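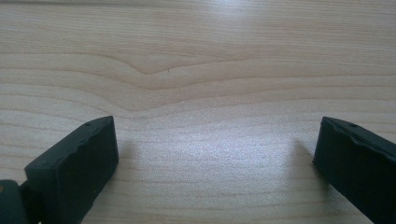
Do you like fiddly jobs? Are you the person in your house who gets handed the tangled necklace or the stiff jar? Then we would love to have you with us for a few weeks this August!

We're the Majali project, a small team in Uvthorpe teaching robots to do ordinary household jobs. They learn by copying people, so we need people to copy. You'll hold a light two-fingered gripper in one hand, with a camera fixed to it, and do everyday things at a table: pick up a spoon, fold a cloth, put the lid back on a tub. The robot later learns from what the camera saw and how your hand moved.

We're looking for 8 people for the hand-held sessions and 2 more for remote control, where you sit at a desk and steer the arm in the next room with a pair of handles. Remote control is slower and takes more patience (it's also brilliant fun once your hands get the hang of it). Tell us if you have a preference. You're welcome to try both on your first day before settling on one.

What a session is like

Each session lasts four hours, with a proper break in the middle and tea whenever you want it. You'll be given a short card with the task on it, and you repeat the task with things moved to a different spot each time. Start with the gripper open and the fingertips low over the table, wait for the beep, then go. Move at the speed you would at home. If you drop something, carry on and pick it up — the robot needs to see that as well, and we keep plenty of those recordings.

Some tasks are lovely and some are dull. Stacking cups is popular. Sorting buttons by size is less so, although we had one person last time who asked for it every day.

Who can apply

Anyone aged 18 or over who can stand or sit at a table and use one hand comfortably for short spells. Left-handers, please do apply, we never have enough of you. You don't need to know anything about computers or robots. Past helpers have included a baker, a piano teacher and several people who had just retired, and they were all very good at it.

The recordings show the table, the objects and the gripper. We ask you to take off rings and watches, and to leave your phone in the locker.

Pay and place

You'll be paid by the hour, training included, and we cover bus fares within Uvthorpe. Sessions are held on the ground floor of the Hilier Building, starting at 9 in the morning. There's step-free access from the car park side.

To apply, write a few lines to Hadi Haddadin at the Hilier Building front desk, or drop in and ask for him. Say which days suit you and which hand you use. A CV isn't needed. Do mention any hobby that keeps your hands busy, he'll want to hear all about it.

Posted May 9, 2024

Related vacancies
Workshop technician, part time, Uvthorpe
Recording checker, Majali project
Remote control trainer, evenings
Front desk cover, Hilier Building
Stores assistant, Brurkley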